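Pencil cases, emptied and filled again

The owner of the Powell stationery shop has sold pencil cases for 29 years and still has firm views on them. We spoke in the stockroom in May, while the school orders were being made up.

"People buy the big one," she said. "They fill it, then they can't find the eraser. A soft case with one zipper is enough for most kids."

The shop supplies 3 schools and sends out 700 cases each summer. Most are plain fabric.

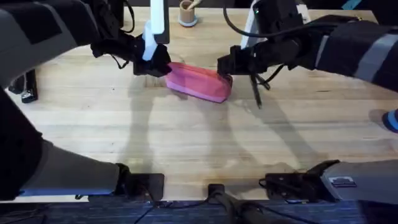 She empties her own case every Friday night after closing, or tries to. "Shake it out over the table. Throw away the dried-up pens. Sharpen what's left. It takes me less time than making coffee."

Hard tins, she said, come back dented, and the lids stop closing. She dropped the Nellier tins from her order and has not missed them.

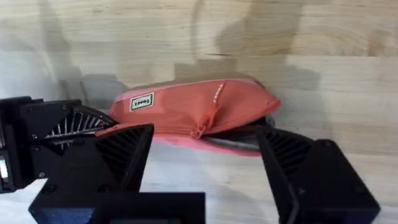

Zippers are what customers complain about most. A child pulls at an angle, the fabric catches, and the case gets blamed. She tells parents to look at the pull before they look at the color. "A fabric loop, like on the pink Sooez one, gives small fingers something to hold. Those little metal tabs are hard work for a six-year-old."

Washing is simple, in her view: cool water, mild soap, zipper open, dried flat. She does not use the dryer.

Asked what belongs inside, she kept it short. "Two pencils, a pen, an eraser, a sharpener with a lid. The set of 96 markers stays at home."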